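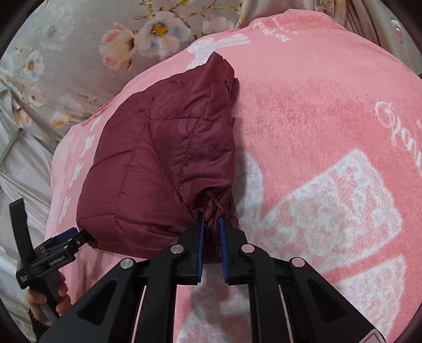

The maroon puffer, folded up on top of the pink fleece blanket. My favorite of the whole closet project!

The Great Coat Sort at Rornlow

Hi and welcome to the gallery page! If you are new, Rornlow is the drafty old house I share with my cousin Fatemeh and (on and off) her brother-in-law Iker, and every August we drag out all the winter things and decide what stays, what gets washed and what goes to the swap shelf down in Skurness. I know August sounds crazy for coats, but the hall closet is the only cool spot in the house by then and I'm in there anyway.

So, a few notes to go with the puffer up top, for those of you who asked how I fold mine.

I do the folding on a bed or a blanket, never on the floorboards, they have splinters and one of them got a good bite out of Iker's ski pants two years ago. Fleece is nice under a puffer since the shell is so slippery, it doesn't go skating off while you are still hunting for the other sleeve. Zip it up first, all the way. Then lay it face down, bring the sleeves in across the back, fold in the sides and bring the bottom up to meet the collar. It will never lie flat like a shirt and you shouldn't try to make it. Mine always come out a bit lumpy, with the padding puffing up between the stitching, and I like them that way!

Look at that maroon, though. The shell has a real gloss to it and the quilting lines go every which way once it's folded. Fatemeh says it looks like a fancy pastry. She wanted to trade me her gray parka for it and the answer is still no.

About the pink blanket, it has been asked for so many times that I should put a sign on it. I got it secondhand, no tag, so I can't tell you who made it. It's big and soft and I wash it cold with hardly any soap and hang it over the porch rail. Please don't put fleece in a hot dryer, mine went all pebbly one winter (a different one, green, it lives in the car now).

Storage! Folded puffers go in the cotton bags from Nurklow, five to a shelf, with the heavy wool underneath. I used to squash them in those vacuum bags and they came out in November like pancakes, and it took ages with tennis balls in the dryer to get any fluff back. Loose is better if you have the room. If you don't, hang them and put an old pillowcase over the shoulders.

Still to come on this page: the scarf drawer, Jamshid's hat collection (he has promised to bring it over himself, all of it, heaven help us) and the mittens, most of which are lefts. If you are near Skurness, the swap shelf is open until 10 in the evening and there are two very decent kids' snowsuits on it from our pile, size 5, one with a new zipper. Take them, please, before Fatemeh changes her mind and brings them home again.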